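Carnets > Vie domestique > Linge de maison

Imprimer cet article | Envoyer par e-mail

Le linge de toilette : principes de pliage et de rangement

Le présent billet fait suite à la réorganisation de l'armoire du palier, entreprise au mois de juin dernier et achevée par étapes. Il concerne exclusivement les serviettes en éponge. Les draps feront l'objet d'une note distincte.

L'inventaire préalable a établi un total de 108 pièces, gants compris, réparties entre la salle d'eau, l'armoire et deux caisses Caneo conservées depuis le déménagement de Brisden. Une partie de ce linge ne servait plus. Les pièces élimées ont été écartées et découpées en chiffons ; les autres ont été reclassées par format, puis par teinte. Les gris foncés, majoritaires, occupent désormais l'étagère médiane.

Le grammage retenu pour les draps de bain est de presque 400 grammes au mètre carré. Un tissu plus lourd tient mal dans les casiers, dont la profondeur a été fixée une fois pour toutes par le menuisier.

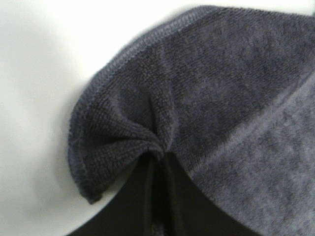 L. Tsoukalas

L'éponge gris ardoise se prête à l'examen des lisières. L'ourlet piqué, un peu plus clair que les bouclettes, suit un long arc sur la surface blanche et s'enroule vers le coin. Il convient de redresser cette bordure à la main avant tout pliage, faute de quoi le bourrelet se retrouve à l'intérieur de la pile et la fait pencher. Les fronces serrées appellent la même attention : on étale le tissu du plat de la paume, en partant du point où les plis se rejoignent.

La méthode adoptée est la suivante. La serviette est posée à plat, pliée en trois dans la longueur, puis en deux dans la largeur. Le pli arrondi est présenté vers l'avant de l'étagère et les lisières vers le fond. Les petits formats sont roulés. Il a été renoncé aux étiquettes, qui se décollaient.

L'usage d'adoucissant demeure proscrit pour cette catégorie de linge. Le vinaigre blanc, à raison d'un demi-verre par lessive, a donné satisfaction.

Les lectrices et lecteurs ayant demandé les dimensions des casiers Cemadbridge les trouveront dans le billet consacré à l'armoire. Les observations relatives aux gants de toilette restent à compléter.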